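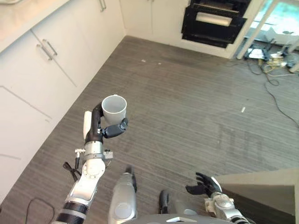 Liltberg warehouse fire

Contents - Background - Fire - Investigation - Trial - Aftermath - See also

The Liltberg warehouse fire was an act of arson in the port district of Liltberg that destroyed a food storage building and damaged two neighboring workshops. No one was killed. Eleven people were treated for smoke inhalation, among them two firefighters. The case is cited in regional fire codes for its treatment of shared roof spaces.

Background

The building was put up as a rope store and later split into three units under a single roof. The largest unit was leased to Setiawan, an importer of rice, dried fish and cooking oil. The walls between the units were brick up to the ceiling, but the roof space above them was open from end to end. An inspection had noted this gap. The owner was told to close it and had asked for more time.

Fire

The fire was started in October, shortly after 3 a.m., at a loading door on the north side. A night worker at the Favstead bakery across the road saw smoke and called the fire service. The first crew arrived 10 minutes later, by which time flames had entered the roof space and were moving toward the workshops. Cooking oil stored near the door fed the fire, and part of the roof fell in before dawn.
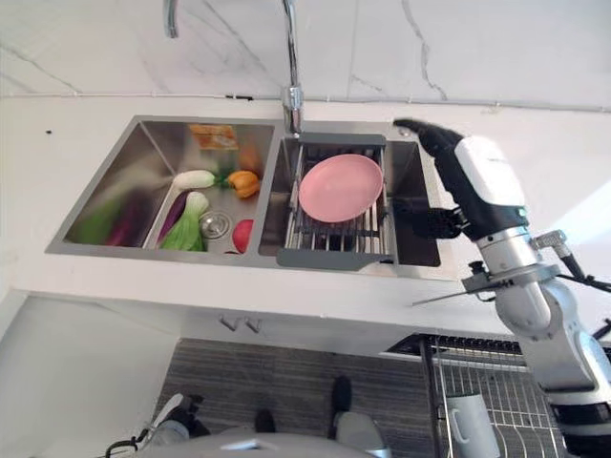
Abdul-Rahman Bonsu told the later inquiry that the alarm in the oil storage area had been sounding false alerts for weeks and had been switched off at the panel - a statement the owner disputed. The inquiry accepted that the alarm was off but did not decide who had turned it off.

Investigation

Police treated the fire as deliberate from the first day. Traces of gasoline were found under the loading door and on a section of drainpipe. Officers took 174 witness statements and collected camera footage from the harbor road. The footage showed a van stopping near the north side before the fire and leaving without lights. 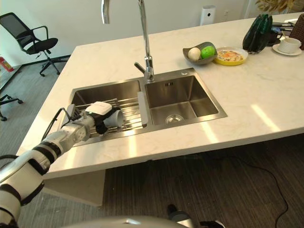
The van was traced to a rental lot in Borkby, and two men were arrested there. Investigators first looked at a racial motive, as slogans had been painted on the building that summer. No link between the slogans and the arrested men was established. Prosecutors argued instead that the fire arose from a debt dispute.

Trial

Both men were charged with aggravated arson. One pleaded guilty and gave evidence against the other, who was convicted after a trial and lost an appeal on the length of his sentence.

Aftermath

The shell of the building was torn down and the site is now used for truck parking. Setiawan moved its stock to a new building inland. The district later required fire barriers to continue through the roof space in all divided storage buildings - older ones were given a grace period to comply.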